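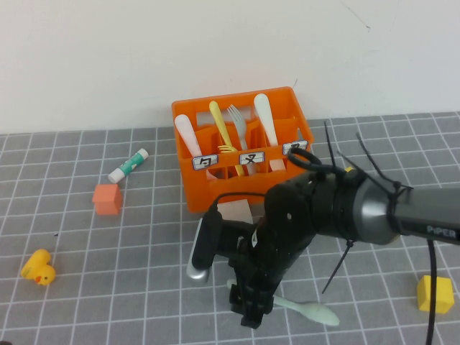

How a Robot Arm Sorts Spoons and Forks

A robot arm has joints, like your shoulder, elbow and wrist. A small motor turns each one. At the end is a gripper with two fingers — it can only open and close.

Picking up a spoon takes 3 steps. The arm moves over the handle. The fingers close. The arm lifts. A spoon lies almost flat, so the fingers must come down very close to the table.

The workshop in Ernorwood uses a mat with a grid. Squares make it easy to put a spoon back in the same place for the next try. Zip ties hold cables to the arm. Keep your hands away while the motors are on.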